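Ritwood Hall Reading Room: Progress Report to the Istura Fund

Period covered: from the signing of the grant to the end of September

The grant was made to catalogue and rehouse the parish and district papers held at Ritwood, and to open them to readers. The oldest volume is a rate book begun in 1856. When we applied, the only guide to the collection was a typed list that stopped at the letter M.

Cataloguing is ahead of plan. We had promised 600 items by this point and have reached 900, mostly letters and rate notices that were quicker to enter than the bound volumes. The Ásgeirsdóttir family papers are finished, apart from one bundle in Icelandic that has gone out for translation.

Rehousing is behind. The first delivery of archival boxes came in the wrong depth and had to go back to the supplier. The replacements have arrived, and the rate books are now boxed and shelved. The maps are still in their old drawers.
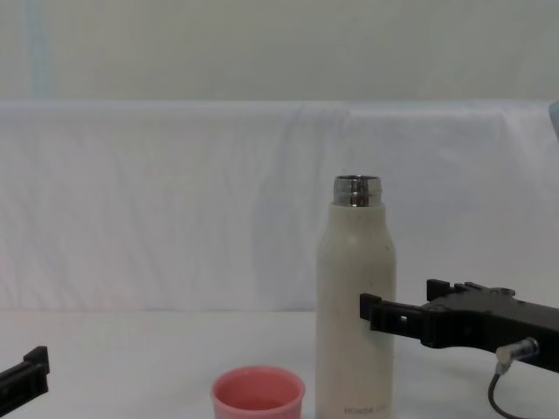
Can readers use the collection yet?

Researchers can book a morning place now, with up to 4 readers at a time. Afternoon sessions will start once the second desk lamp is wired in and the map drawers have been moved out of the aisle.

Spending is within budget. Boxes cost more than we estimated, but we saved on shelving by repairing the old steel bays. We ask to move the shelving balance to the translation line. Rizwan Jayawardena has sent the revised figures separately.

One matter needs a decision from the Fund. The Ponum ledgers were offered to us on loan after the grant was signed. They cover the same farms as our rate books and would fill a gap in the record, but they were not in the original scope. We haven't started work on them.

Next period: maps, the remaining bound volumes, and the online index.

Related items
Ritwood rate books: a short guide
How to book a reading place
Istura Fund: current projects

Comments (2)

marg_t: My grandfather's farm should be in the Ponum ledgers. Hope you get the go-ahead.

Colin B: Will the index cover the school rolls as well?

This site uses cookies. By continuing to browse you agree to our cookie policy.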